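Storkley Review | Fiction | Poems | Submit | Back Issues

Search this site Enter keywords Go

The Delegation from Grestinach

We drew Grestinach. Other schools got France. Our adviser told us it was an honor to represent a small mountain republic with one export, and then she went to find out what the export was. It was gravel.

The conference had 43 delegations and a theme, which was Water. Grestinach had plenty of water, all of it uphill from Haveo, and Haveo wanted some. My position paper said we were open to dialogue. I had written it on the bus.

"The delegate from Grestinach has 40 seconds," said the chair.

I used 15 of them adjusting the microphone. Then I said that my country viewed the matter with grave concern, and I sat down to what I still consider respectful silence.

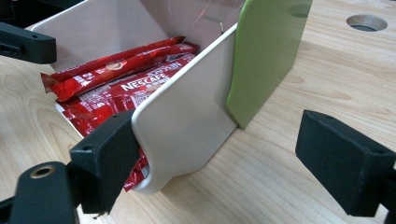
By the afternoon session Haveo had a bloc. It had a name, the Jalali Framework, and a draft resolution with 18 clauses, most of which began with "Deeply regretting." The delegate from Haveo wore her father's tie and carried a folder with tabs. She slid a note across the aisle. It said, Will you sell us the river?

I wrote back, Which one?

She wrote, You only have one.

I hadn't known that. I looked grave and concerned. My co-delegate, who had been drawing our flag from memory and had given it a goat, whispered that we should ask for something in return. We asked for a seaport. Haveo offered us a parking lot near the sea. We asked whether it was paved, and she said it could be, if someone had gravel.

The treaty took up half a napkin. The vote went our way, or went Haveo's way with us standing next to it, and the chair banged the gavel so hard that the head came off and rolled toward Belgium.

On the bus home our adviser asked how it had gone. I told her we had given up the river.

"And the people of Grestinach?" she said.

"Thirsty," said my co-delegate, coloring in the goat. "But they can park."

Contact | © Storkley Review | Back to top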